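Visit to the Rikier workshop in Gravness, 20 April 2026

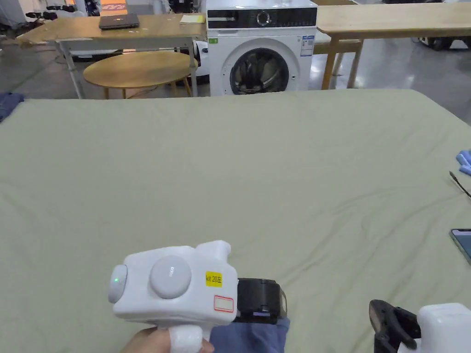 I went to Gravness mainly to learn how they keep the hand-held grippers in order, because at Lyimo we will soon have the same work. Each set has a kit number and its own page in the service book. The numbers are on small yellow labels, like the "kit 20左" beside the big gray button, and the last character means the left hand. Left and right are never exchanged between kits, even when one side waits for a part.

The jaw is the part that wears. They open it after 500 hours, clean the hinge with a dry brush and change the pads. The screws are tightened by hand only — a power driver broke two housings in March. After this the jaw is closed and opened 40 times, and the width reading must come back to the same zero.

I asked about cables. They replace them at the first sign of a loose plug and do not try to repair them. The spare parts come from Corau, and delivery is slow, so they keep a full drawer.

I would have liked to see the calibration too, but the bench was occupied until evening.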